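Bread From an Old Starter: Does Feeding Time Matter?
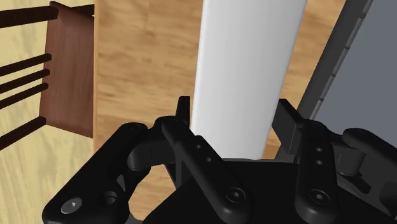 Department of Food Science — Student Projects
Melahat Karabulut, second-year report

I have baked sourdough since high school, and I have always wanted to know if the hour I feed my starter changes the loaf. My grandmother feeds hers at night and won't hear of anything else. So I picked this question for my term project, and I had a great time with it!

I used two starters. The first, which I named Osa, came from my own kitchen. The second came from Procházka, a small bakery near campus where they were kind enough to hand me a jar and a page of handwritten tips (the page now has dough all over it). Both got the same rye and white flour mix, and both lived on the same shelf in the teaching kitchen through November.

For the first half of the month I fed both at 7 a.m. and baked at 3 p.m. For the second half I fed them at 9 p.m. and baked the next morning. The recipe stayed the same all the way through: strong white flour, water, salt, and a big spoon of starter. I weighed every loaf after it cooled and measured its height at the tallest point.

Osa loved the night feeding. The loaves came out taller, with a more open crumb and a sour smell that filled the hallway. The Procházka starter hardly cared. Its loaves were nearly the same height on both schedules, and my tasters could not tell them apart. One batch had to be thrown out after I forgot the salt, and I have left it out of the results.

The part I can't fully sort out is the wait. An evening feeding gave the starter a longer, cooler rest before I mixed the dough, so I changed more than the clock. If I did this again I would keep the rest at eight hours on both schedules and put a thermometer on the shelf. I would also keep the tasters away from the butter until they had filled in their forms.

My total budget was 2,000 crowns and I spent 2,296 — mostly on flour, plus a second proofing basket that I really did need. The extra came out of my own pocket.

Next term I want to try whole spelt with both starters. Osa is in the fridge at home and gets fed at 9 p.m.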